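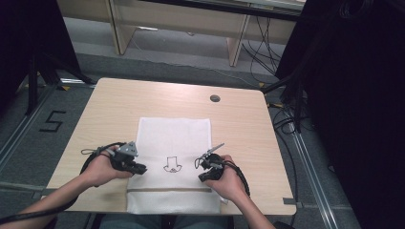 A line drawing on a white sheet, spread over a square table.

The school supply list for the third grade at Prutia Elementary runs to 18 items. Glue sticks are on it, and dry-erase markers, and a pair of headphones in a labeled bag. Families get the list by email in July, and by the end of that week the two stores closest to the school have usually run low on wide-ruled notebooks.

Algirdas Jõgi has two children at Prutia, one going into third grade and one into fifth. Last year he bought everything new in a single trip. This year he started in his own hall closet.

"I put it all out on the floor before we went anywhere," he said. "We had scissors from three different years. We had a whole box of pencils nobody had opened. I was about to buy those again."

He took a picture of the pile with his phone and went down the two lists, crossing off what he had. What was left came to $66 for both children, not counting shoes.

Starting at home is the first advice most parents give once they have been through a few of these summers. Rulers, scissors, pencil cases and calculators last for years. Crayons and markers wear out, though a half-used set is fine for homework, and the new box can go to class. Folders are worth checking at the spine. If the pocket has begun to tear in June it will not make it to October.

Backpacks are the big expense. Tianyou Xiao runs Kofler, a shop on the east side that repairs luggage and school bags, and August is her busiest month. Most of what comes in has a broken zipper or a strap pulled out at the seam. A new slider takes her a few minutes. A strap takes longer, and she will tell a customer if the fabric around it has gone too thin to hold a stitch.

"People bring me a bag the night before school starts," she said. "Bring it in July. I have time in July."

When buying a new one, Xiao suggests turning the bag inside out in the store. The seams should be bound with tape, and the stitching where the straps join the back panel should go over itself more than once. She likes a zipper with large teeth for younger children, who pull sideways. She doesn't care much for wheels. They add weight, and they are the first thing to break on stairs.

Size matters more than the number of pockets. The bag should sit no lower than the waist when the straps are snug, and it needs to be wide enough for a folder to go in flat. Bring a folder along to try it.

Clothes can wait. The weather in most of the country is still hot when classes begin, and children who are measured in July may have grown by the time they need long pants. Jõgi buys a few shirts and one pair of sneakers before the first day and does the rest in the fall, when the racks are marked down. Check the dress code first if the school has one. Prutia changed its rules on hooded sweatshirts last spring, and several families found out after they had cut the tags off.

Swaps are another way to fill the gaps. The one at the Toltoder branch library took in 1720 items last summer, most of them binders, lunch boxes and uniform pieces. It runs for one morning. Doors open at 9 a.m., and the lunch boxes are gone well before noon. You don't have to bring anything to take something home. Graphing calculators turn up now and then and are kept at the front desk, where a librarian will put in batteries so you can see the screen come on.

For what has to be bought new, it helps to split the list in two. Notebooks, glue and pencils are cheapest in the weeks before school, when stores sell them at a loss to get people in the door. Tape, tissues and plastic bags cost the same all year and can go on the regular grocery run. Zultadska, the discount chain, puts its paper goods near the entrance and its art supplies at the far back, past the backpacks. Jõgi sends his older son for the art supplies and waits by the registers.

Children like to pick some things themselves. In the Jõgi house each child chooses a pencil case and a water bottle, and the parents choose everything else. The fifth grader wanted a bottle with a straw lid. His father pointed out that the last one had leaked on a library book. They bought the one with the screw top, in green.

Labels go on the night before. Use a laundry marker on fabric and clear tape over ink on anything plastic. Write the last name large, and put it on the inside of jackets and bags as well. The lost-and-found table at Prutia is outside the gym and gets cleared at winter break.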